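Setier home supplies pilot - progress report to Malturis, December

Prepared by Tsegereda Belay

We have now sent out 3,230 dosing kits, against 1,917 at the last report. I would not read too much into that. Kits posted are easy to count, and I still can't say how many are being used properly.

Of the 212 people who returned the diary card, 31 had stopped measuring and gone back to guessing by the spoonful. Trasuto puts this down to the leaflet. I have my doubts - the new leaflet is longer than the old one and no clearer.

The cheaper syringes remain a worry. The printed markings rub off, and the supplier's promise of a better ink is only a promise so far.
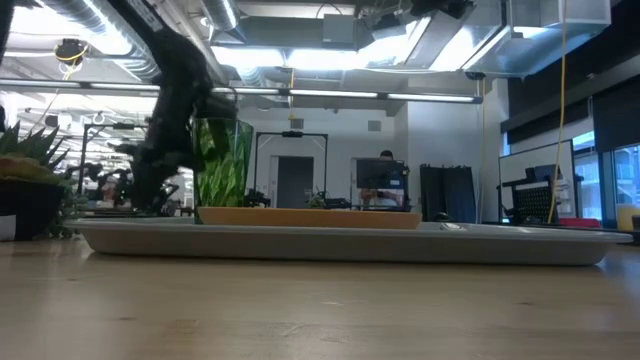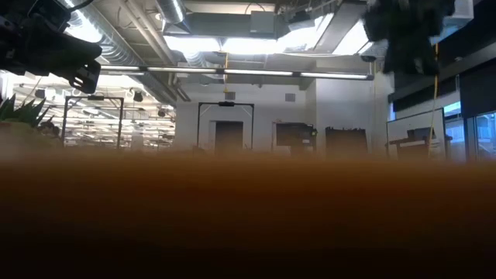

Spending is within budget, mainly through the second nurse post standing empty. I'd ask you to hold the next payment for leaflets until we have the spring diary cards back.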